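ok so I finally finished Drallari season 2 and I have Thoughts. thread, spoilers obviously
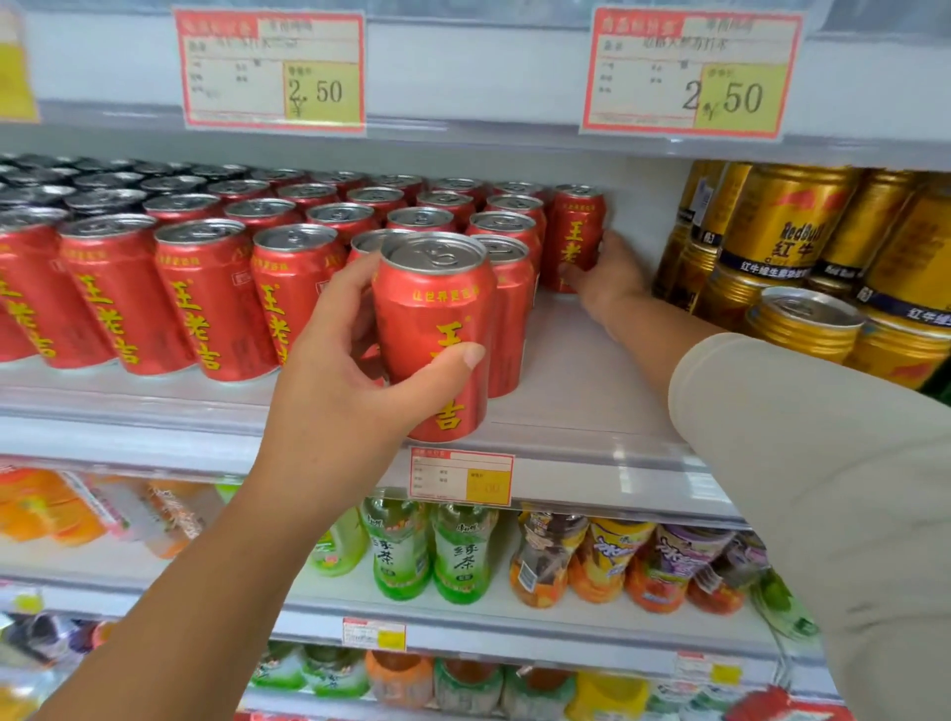
1/ the Warden is not Rolland. I know everyone decided it was Rolland after ep 3. the voice is wrong, the limp is on the wrong leg. go back and look

2/ my money's on the sister. the one who "drowned" at Cirnport in the first 6 minutes of the pilot. no body. come on

3/ also the ledger in the finale is dated 1795 and the mutiny was when?? exactly. somebody in that writers room knows what they're doing

4/ Blandine Langlois is so good in this btw. that whole staircase bit with no dialog – I rewound it twice

5/ less sure about Mathis Pons as the captain. he's fine. he gets better once they let him stop shouting

6/ what I dont get is why they sat on the map reveal for most of the season and then did it in a hallway. a hallway!!

7/ if season 3 opens anywhere but the lighthouse I'm out. (I'm not out, I'll watch all of it teh day it drops)

8/ someone asked about the books – only read the first one. sister's barely in it, so who knows

muting this for a bit, rewatching ep 4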